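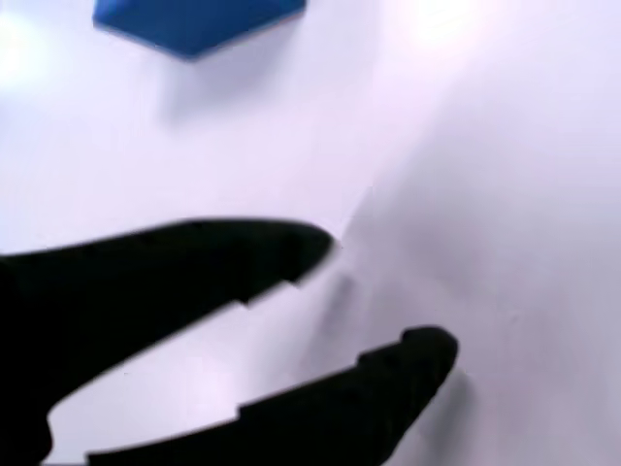 Akska Toy Library – notes of the November meeting

Held in the back room at Honkanen House, starting at half past six. Lempi Halonen took the chair and poured the tea, and we were a good full table, with apologies from both of the Wilberg Road playgroup leaders, who had a parents' evening.

1. Notes of the last meeting
Agreed as a fair record, once we had put right the spelling of Brukier, which had gone astray in three separate places. Sorry again to all at Brukier Nursery!

2. The building blocks
This took up most of the evening and we make no apology for it, as the blocks are what families ask for more than anything else on the shelves. The big set ought to have 304 cubes in it and the autumn check found 300, so we are four short after a very busy summer of lending, and everyone thought that was rather good going. Lempi will put a friendly line in the next newsletter asking people to look under their sofas.

There was a long and cheerful talk about whether to sort the cubes by colour or simply mix them in the boxes. Those in favour of colours felt that the blue ones in particular are so bright and plain that small children go straight to them and like to have a whole heap to themselves. Others said that mixed boxes make for better towers and fewer quarrels at home. In the end we settled on a trial – one box of blue only, the rest mixed – and we will hear how it has gone after the holidays.

The softened edges were mentioned with approval. Two members had looked at a cheaper set with much sharper corners and neither of them cared for it, so any replacements should match the cubes we have as nearly as possible.

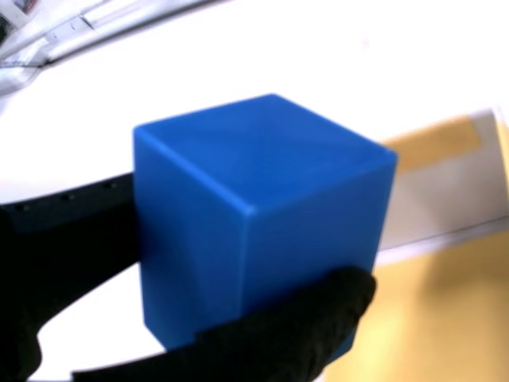
Blue cube, big building set

3. Money
The lending fees have brought in 488 pounds this year, and 87 of that is set aside for new boxes with lids that stay on. It was agreed to buy the boxes first and the missing cubes afterwards, if they haven't come home by then.

4. Saturday mornings or weekday afternoons
Opening times were talked over again, kindly but at some length, and we didn't reach a decision. Wilberg Road will be asked what suits their families, and Brukier Nursery too.

5. Anything else
The kettle is on its last legs. Lempi has a spare and will bring it in.

We finished at ten past eight. Next meeting in January, same room, and please bring back any tins from the biscuit evening.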